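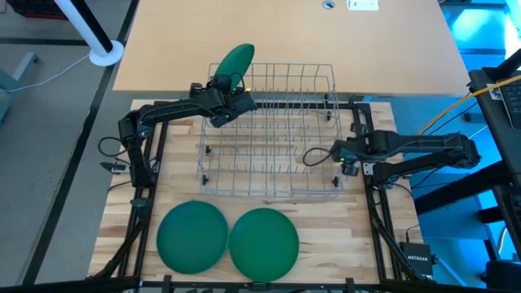 Loading a dishwasher basket takes a person very little thought. For a pair of robot arms it is a long string of small decisions, each of which can fail, and the failures are seldom dramatic. A plate goes in at a slight angle, leans on its neighbour and blocks the next slot.

Dillex, which makes control software for two-armed machines, has made plates its main test for the past year. Its program, called Tak, is scored on placement alone. A plate counts if it stands between the correct tines and stays there once the gripper opens. In the last full series Tak attempted 569 placements and missed 142 of them.

"Most of the misses are in the final centimetre," says Nhung Đinh, who runs the trials. "Picking up is fairly reliable now. Letting go is the hard part."

A flat plate on a flat board offers a parallel gripper only its rim. Once held, it has to be turned nearly upright, and any slip in the grip changes the angle at which it meets the wire. Tines are thin, closely spaced and awkward for depth cameras, which tend to read them as gaps. The basket also has wheels, so a firm push can shift the target.

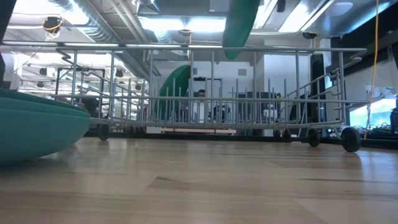

Comcombe, October

Bowls are a separate problem. Stacked dishes nest, and the gripper must separate one rim from the next before it can lift anything. Cúc Lý, who writes the grasp planner, allows the arms up to 9 tries per dish before the attempt is abandoned. She considers that generous.

Speed is further off. A canteen kitchen in Ditholm that was offered a trial wanted a full basket in two minutes, and Tak cannot yet do that. Nor has it been tested on cutlery, glasses or anything with food on it.

Đinh expects plates to be dependable first, in kitchens that use one pattern throughout. Mixed household crockery will come later, and she declines to put a date on it. The next series repeats the plate test with the basket turned end to end.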